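Belt bench notes, April, after lunch

Got the long bench back this morning and spent most of it on the sorting layout for the Jodisar orders. I'm writing this down now because the last time I moved everything around I kept no notes at all, and then had to work it out again from the scuff marks on the floor!

First job was the belt. I ran it bare for 21 minutes to see whether it still wanders toward the wall side. It does, a hair, and always at the same spot (the splice, I'm nearly sure). Gave the tensioner a quarter turn and ran it again, and the wander is small enough now that I'm leaving it alone. If it gets worse, try the other tensioner before you touch this one. I marked my starting position with a paint pen so we can always go back.

Then the front rail. I love that grooved aluminum profile, you can slide a nut in anywhere and hang whatever you like off it, but the grooves collect lint like crazy. Went through with a toothpick and a rag. Took ages, very satisfying. I also gave the wall panels behind the belt a wipe, mostly because I was standing there with a damp rag already.
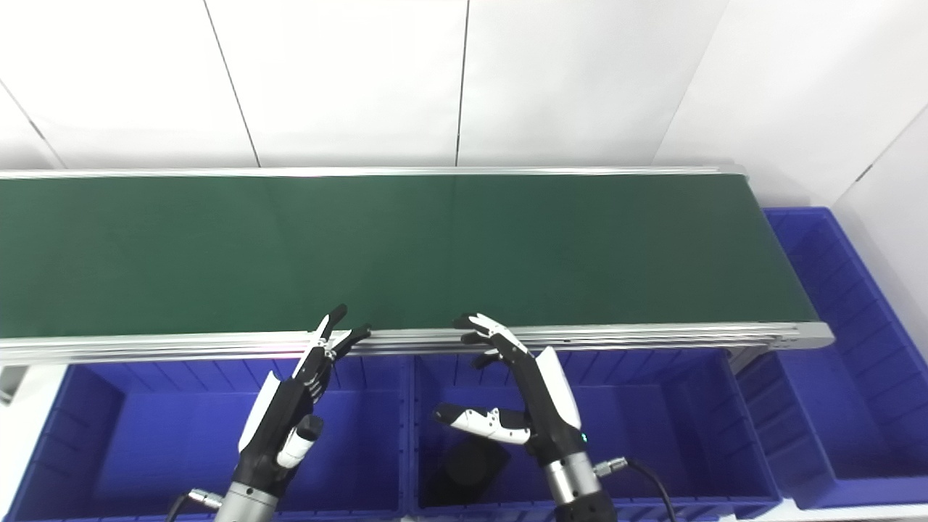
Belt bare, blue bins along the near side.

The bins went in next. I'd been going back and forth between the blue ones and the gray Hondwood crates, and blue wins for now. The Hondwood crates stack better, but the lip is too tall and small stuff catches on it on the way in. The blue ones are lower and the ribbed sides make them stiff enough to drag around full. Green belt, blue bins, white wall, so it's also pretty easy to spot something that's landed in the wrong place.

Naming, so we all say the same thing: left, middle, right, as you stand facing the belt. Please no more "first bin," I've had three different meanings for that one. Left is for Yurt parts, middle is for anything soft or boxed, right is for Cosus returns and whatever we can't identify.

Belt log said 1,119 at the start and 1,654 when I shut it off for lunch. I wrote both on the clipboard too. The clipboard pen is dying, by the way.

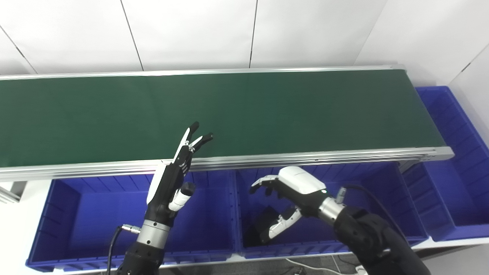 Left bin empty, one dark item in the middle bin.

Things I don't like yet: the middle bin sits a bit under the near rail, so half of it is in shadow and anything black kind of disappears in there. I could pull the whole row out a couple of inches, but then the reach from the belt gets longer and I'm back to dropping things in the gap. Maybe a strip light under the rail? We have 2 spare ones in the drawer with the hex keys, no idea if the clips fit that groove.

The right bin I'm happy with, it runs past the end of the belt and I want it to stay there.

To do: try the strip light, labels for the bin rims (big letters, tape that comes off clean), order rags, new pen. Check the splice again after a full day of running.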